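I'll say it plainly: most people's workbenches are a mess because everything lives in one big drawer. Mine did too, until I moved house to Storkham and found 132 odd bits of wire at the bottom of a box (yes, I counted, it was raining). Since then I've been a tray person, and I reckon you should be too.

A tray is the cheapest bit of organising going. One job, one tray, and a bright colour so a little connector can't hide against it – yellow is my favourite. Boards go in one, harnesses in another, and whatever you're working on sits in the middle on a cloth. I'd take that over a 400-dollar cabinet any day!

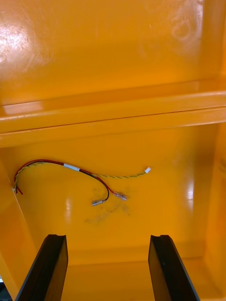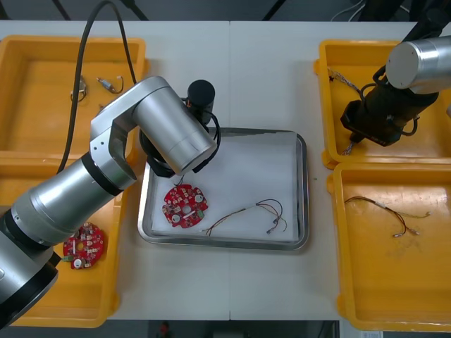 My brother-in-law swears by his cabinet, mind you, and he'll tell you the trays just breed. Fair enough, I started with five and I'm not saying how many there are now. But he still rings me when he can't find a terminal, and I've usually got one in the tray by the kettle.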